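# Cable Bundling -- Quick Answers

Pierina asked me to get these down before November. More later. 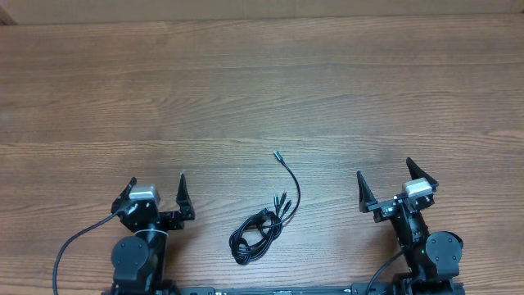
**How long can a cable be?**
Up to 131 inches. Anything longer goes on a reel, see Marisa.

**Coil or fold?**
Coil for power cords. Fold is fine for thin stuff. No tight bends near the plug, ever.

**Which way do I wrap?**
Over, then under, then over. Same way round your elbow = twisted cable. Please stop doing that.

**Ties or tape?**
Ties. Tape leaves gum. Reusable ones are in the Bravdale drawer, 46 to a bag -- put the bag back.

**How tight?**
You should be able to slide a finger under. If the jacket dents its too tight.

**Can I bundle two cables together?**
No. One bundle, one label.

**What goes on the label?**
Length, plug type, your initials. Bin number if you know it. Black cables get the white labels.

**Found a nick in the jacket, now what?**
Don't bundle it. Red bin, form 1033, tell Ermanno the same day.

**Where do finished ones go?**
Shelf 8, plugs facing out. Not on the tabel overnight.

**Who do I ask?**
Vittoria mornings, Brunello after 2 pm.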